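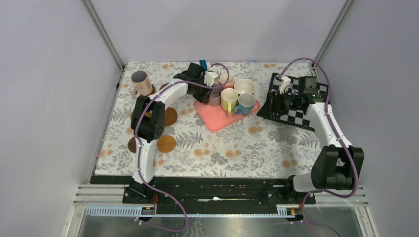
Fig. 1. Cups and mugs grouped at the rear of the tray, front portion clear.

Unit 2 – Table Setting and Clearing: Trays and Serving Bowls
Course notes, T. Lại

2.1 Loading the tray
Mugs go on first, at the side farthest from the carrier. Handles should face outward where space allows; the yellow handle in Fig. 1 faces the front and can be reached without moving its neighbors. A raised rim stops a mug from sliding off. It does not stop one from tipping, so tall pieces stay clear of the corners. On a printed cloth, check for folds under the tray before anything is placed on it.

2.2 Bowls
A large bowl is set down separately. Inspect the rim along its full length, then the inner wall, then the base. Record dents and specks on the Stavik sheet, one line per piece.

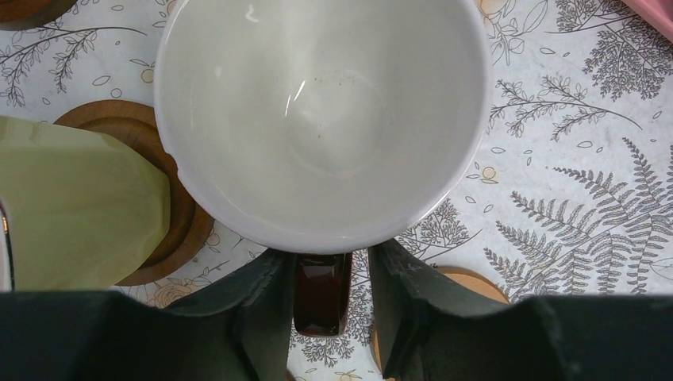
Fig. 2. White bowl, interior. Note the shallow notch at the left of the rim and the small dark specks inside.

A notch of this kind is entered as "rim, irregular." Specks are entered as "interior" and the piece is put aside for a second wash – do not scrape.

Reading: Trellier, section 38. Exercise sheet 1258 is due before the next practical.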